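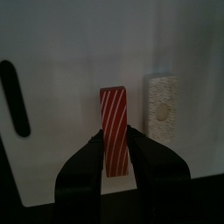 Tarun Rajput asked in the tracker whether the wrist view alone is enough to compare the two finger sets, given how much of a small block the fingers hide. It is enough for slip, in our view, and too little for approach error. Score approach from the head view.

Contents
Suvov finger comparison, release 2. Two gray arms, one table, black fabric enclosure. 3755 episodes kept out of 4000 recorded. 79 of the kept episodes have no head stream and are listed in missing_head.txt.

Finger sets
Skakness: black, faceted, used for all block grasps.
Berico: used for cloth and bowl only. Do not pool the two sets – the task mix differs.

Head view
Shows both arms and the full table. Object layout varies by session. Typical items are a bowl, a cup, a folded or flat cloth and a toy carrot. 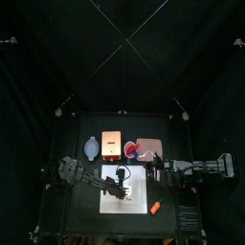 Controller
Song 11, position mode, same gains on both arms. Force limits are stored per episode in meta.json under grip_limit.

Known problems
Wrist exposure is fixed and runs dim. Timestamps are taken on receipt – wrist and head can disagree by one frame. Episodes recorded on Friday use the old joint order; run fix_order.py before loading.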